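Minutes of the open day meeting, Rodia workshop
Mon 30 May

1. Visitors. The open day had 119 visitors, in groups of 15. The group from Menzies came late and was joined with the last one.

2. Demonstration. Flikero showed the hand-held gripper at the long table. Each turn took 25 minutes and this was found too long. Dinow asks that visitors may also try the tool by themselves.
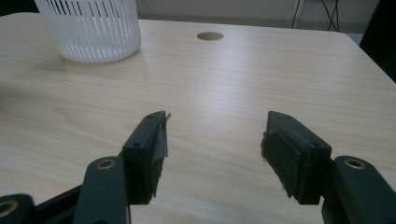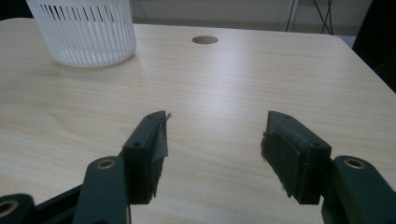 Gripper with open jaws over the table, white container behind (both pictures).

3. Gripper. The tape on the left finger is peeling at the corner. It was agreed to put new tape and to check both pads before the next visit. Flikero will do it.

4. Next visit. It is planned for February, with 2 tables. Menzies will confirm the number of persons by e-mail.

5. Other matters. The sign at the entrance must be bigger. No other points were raised.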